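Foro de soporte de Dorkeo · Tu música › Biblioteca y reproducción

La remasterización se me come el final de las baladas (y me ha revuelto toda la lista)

Estado: resuelto a medias
Abierto por: Heriberto Barajas
Versión: Dorkeo de escritorio, la actualización de abril

Hola a todos. Voy a intentar ser ordenado, aunque ya os aviso de que me enrollo. Tengo en Dorkeo una lista de baladas de cine que llevo montando desde hace 10 años, primero en CD, luego en el ordenador de mi hermana y ahora aquí. Son 260 canciones, casi todas de las de subida de tono en el último estribillo, batería con eco de catedral y una nota final que dura lo que un semáforo. Ya sé que no está de moda, me da igual, ¡a mí me ponen la piel de gallina!

El caso es que desde la actualización las canciones se cortan antes de acabar. No todas. Las que tienen un final largo que se va apagando pierden los últimos 7 segundos, y salta la siguiente como si nada. En una canción de baile ni te enteras, pero en una balada de créditos finales el fundido es media canción. Está la cantante sosteniendo la nota, entran las cuerdas y zas, un saxofón de otra película.

Lo que he probado hasta ahora, por orden:

Cerrar sesión y volver a entrar. Igual.

Quitar el fundido entre canciones en Ajustes, Reproducción. Ya lo tenía quitado. Lo puse, reinicié, lo quité, reinicié otra vez. Igual.

Borrar la caché. Aquí me asusté un poco porque la barra se quedó quieta un buen rato y pensé que me había cargado las carátulas. Volvieron todas menos las de los recopilatorios, que ahora salen con una nota musical gris.

Cambiar de altavoces a auriculares, por si era cosa del receptor Grukar que tengo en el salón. Con los auriculares enchufados directamente al portátil pasa lo mismo, así que el Grukar queda absuelto.

Reproducir los mismos archivos con otro programa (uso Vik para los vinilos que he digitalizado). En Vik suenan enteros, hasta el último suspiro. O sea que los archivos están bien.

Actualización mía, por la noche. He encontrado un patrón. Las que se cortan son todas de las que Dorkeo ha marcado como «versión preferida», con la estrellita azul. Resulta que al actualizar me ha emparejado mis archivos con las remasterizaciones del catálogo Larden, y muchas de esas remasterizaciones duran menos que el original. Mi teoría de aficionado es que Dorkeo suena mi archivo pero se fía de la duración del otro, y cuando llega a ese tiempo corta. Si quito la estrellita a mano, la canción vuelve a sonar entera. Lo he comprobado con la que abre la lista, que es la que mejor me sé, y luego con otra de una película de bomberos que creo que solo vi yo.

Y ya que estamos, el emparejamiento tampoco es fino. Me ha cambiado una versión de orquesta por la del disco, un dueto por la toma en solitario, y a una maqueta le ha puesto el nombre de la banda sonora completa. El orden también se ha ido al garete, porque ahora me las coloca por año de remasterización y tengo seguidas canciones que no se pueden escuchar seguidas. Quien haya hecho una lista de estas me entenderá: después de una de llorar hace falta un instrumental o algo de respiro.

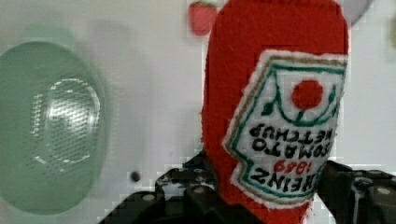 ¿Se puede desactivar el emparejamiento para toda la lista de una vez, sin ir canción por canción?

Desde Ajustes, Biblioteca, Coincidencias, desmarcando «Usar la versión preferida del catálogo» y pulsando después «Volver a leer la biblioteca». Hay que hacer las dos cosas, en ese orden; si solo se desmarca la casilla, las canciones ya emparejadas conservan la estrellita.

Eso de arriba me lo contestó el equipo de soporte por correo y lo copio tal cual por si a alguien le sirve. Lo he hecho esta mañana con el café al lado. Mi biblioteca entera pasa de las 900 pistas, así que tardó, y el ventilador del portátil se puso a cantar también él. Pero al terminar, ¡estrellitas fuera! He escuchado los finales de toda la primera parte de la lista (sí, solo los finales, mi mujer ha pedido clemencia hacia la mitad) y están completos. La nota larga, las cuerdas, el platillo que se va muriendo, todo en su sitio.

Lo que sigue sin arreglarse:

El orden. Volver a leer la biblioteca no recupera el orden manual. Me han dicho que en principio se guarda una copia de las listas en la carpeta de datos del programa, pero la mía es posterior a la actualización y ya viene revuelta. Lo estoy rehaciendo de memoria y con una libreta vieja donde apuntaba las caras A y B.

Las carátulas de los recopilatorios. Siguen en gris.

Un dueto que continúa apareciendo con un solo nombre. Lo he corregido a mano y al reiniciar vuelve a lo de antes, muy cabezota.

Si alguien de aquí tiene una copia de sus listas anterior a abril y sabe si se puede abrir con un editor de texto normal, que me diga qué pinta tiene por dentro, porque quiero ver si puedo reconstruir la mía en una hoja de cálculo e importarla. Dejo el tique abierto por lo del orden y el dueto. Lo del corte, por mi parte, se puede dar por cerrado.

Un saludo,
Heriberto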